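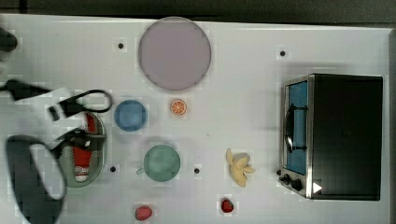 Casual Play Materials Sorter, Mullness Toy Library

Barero Play Services seeks one casual sorter for its pretend-kitchen sets. Work is done at a white table and covers toy dishes, play food and colanders. Start: August.

Duties
Check returned sets against the Floltix catalogue. Typical contents: plate, cup, colander, ketchup bottle, strawberries, orange slice.

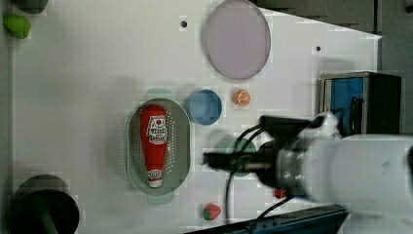

Inspection
Fabric pieces are checked for open seams, loose embroidery and lifting labels. Faults are recorded by item and colour. 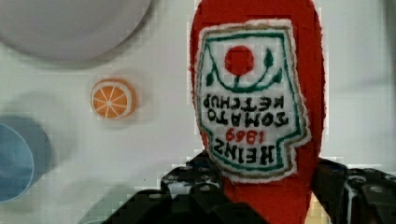
Ketchup bottle, label detail.

Hard pieces are wiped, dried and checked for cracks. Peelable fruit is checked at each flap.

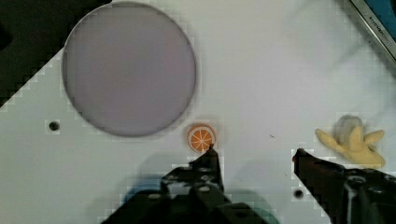

Plate, orange slice and part-peeled banana.

Requirements
Accurate written records. Normal or corrected colour vision. Ability to lift 9 kg. Current working with children check.

Conditions
Casual, 50 hours over the month. The catalogue holds 2000 items; training is provided in a 60-minute session at the Bustos Centre.

Applications close 9 July 2025. Send a résumé and one referee to the Barero office.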